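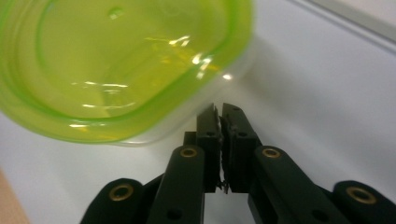
Pregunta: ¿Cómo quitar el olor de los recipientes de plástico verde y guardarlos sin perder las tapas?

Publicada por Nhung Nông en Cocina y orden
443 visitas · 3 respuestas

Buenos días a todos. Perdonen mis errores, el español es mi tercera lengua y escribo despacio.

Tengo un juego de recipientes de plástico translúcido, color verde lima, con el borde de un verde más fuerte. Los compré en una tienda de barrio que se llama Ollico, hace dos inviernos. Son rectangulares con las esquinas redondas y cada uno tiene su tapa. Para mí son muy prácticos, porque preparo comida el domingo para mi marido y para mí y la llevamos al trabajo.

Tengo dos problemas y no sé si debo hacer dos preguntas. Las pongo juntas y si el moderador quiere, las separa.

El primero es el olor. En febrero guardé una salsa de pescado con ajo en el más grande y la dejé cuatro días en la nevera. Lo he lavado muchas veces con agua caliente y jabón, y cuando lo abro todavía huele. Con la tapa quitada no se nota tanto. He leído que la lejía funciona, pero me da miedo usarla en una cosa donde pongo comida.

El segundo es el orden. Si guardo cada recipiente con su tapa puesta, no caben en el armario. Si los apilo uno dentro de otro, las tapas se quedan sueltas y terminan detrás de las ollas. Mi armario tiene 85 centímetros de ancho y una sola balda, y no puedo poner otra porque el piso es alquilado.

¿Cómo lo hacen ustedes? Muchas gracias por su tiempo.

Respuesta de Birthe Briem
Aceptada por la autora · 3.861 puntos de reputación

Hola, Nhung. Tampoco soy española, así que nos entendemos bien. Yo tengo recipientes parecidos y he pasado por lo mismo con el curry.

Para el olor te propongo este orden:

1. Lava el recipiente con jabón y una esponja blanda. La parte áspera no, porque hace rayas pequeñas y la grasa se mete en ellas.

2. Haz una pasta con bicarbonato y un poco de agua. Extiéndela por el interior y también por debajo del borde, donde encaja la tapa. Muchas personas limpian muy bien el fondo y se olvidan de este borde. Déjala toda la noche.

3. Por la mañana aclara con agua templada y déjalo secar abierto, boca arriba, cerca de una ventana. Si le da un poco el sol, mejor. Una tarde es suficiente; varios días de sol fuerte pueden poner el plástico duro.

4. Si todavía huele, mete dentro papel de periódico arrugado, cierra la tapa y espera hasta dos días. Después lava otra vez con jabón.

La tapa necesita el mismo tratamiento. En mi caso el recipiente ya estaba limpio y el olor venía de la ranura de la tapa. Si la tuya lleva una goma que se puede sacar, sácala con la punta de una cuchara y lávala aparte. Si no tiene goma, pasa un cepillo de dientes viejo por toda la ranura.

Sobre la lejía: yo no la uso para esto. El vinagre ayuda algo, pero no lo mezcles con lejía nunca, el gas es peligroso.

Para el orden hago una cosa muy simple. Los recipientes van apilados por tamaño, el más grande abajo. Las tapas van de pie, como los discos, en una caja estrecha al lado de la pila. Yo uso una caja Flokent que antes tenía sobres, pero sirve cualquier caja que no se caiga. Las tapas grandes detrás y las pequeñas delante. En tu armario debería caber sin problema y no tienes que taladrar nada.

Antes de guardar todo, ponlo encima de la mesa y busca la pareja de cada tapa. Yo empiezo por las tapas — si empiezo por los recipientes me canso antes de llegar al final. La tapa que no tiene pareja sale de la cocina. Una mía ahora es el plato de una maceta.
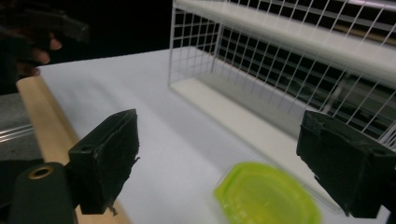
Tapa verde lima sobre la mesa blanca.

Otra cosa: no guardes nada cerrado si queda humedad. Con una sola gota, a la semana siguiente vuelve el olor a cerrado, y entonces parece que la limpieza no sirvió.

Comentario de Nhung Nông: Muchas gracias, Birthe. Hice la pasta el miércoles por la noche y también limpié la ranura con el cepillo. Casi no huele. Lo de las tapas de pie lo haré este fin de semana, tengo que encontrar la caja.

Comentario de Hiếu Bùi: ¿El bicarbonato no raya el plástico?

Comentario de Birthe Briem: Si lo frotas fuerte, un poco quizás. Por eso lo extiendo con los dedos y lo dejo trabajar solo.

Respuesta de Lauri Kuusisto

Compra de vidrio y ya está. El plástico siempre coge olor. Yo cambié todo y no me arrepiento.

Comentario de Nhung Nông: Gracias, pero pesan mucho para llevar en la mochila — voy en bicicleta.

Respuesta de Hậu Trình

En mi casa usamos posos de café. Se ponen secos dentro del recipiente, se cierra y se espera una noche. Luego huele a café, pero a mí el café me gusta. Con salsa de pescado lo he hecho varias veces y funcionó, aunque a veces tuve que repetir. Cuidado si el plástico es claro, porque los posos mojados pueden dejar una sombra marrón.

Para las tapas no tengo un método bueno. Escribí un número con rotulador debajo de cada recipiente y el mismo número en su tapa. El número se va con los lavados y hay que escribirlo otra vez.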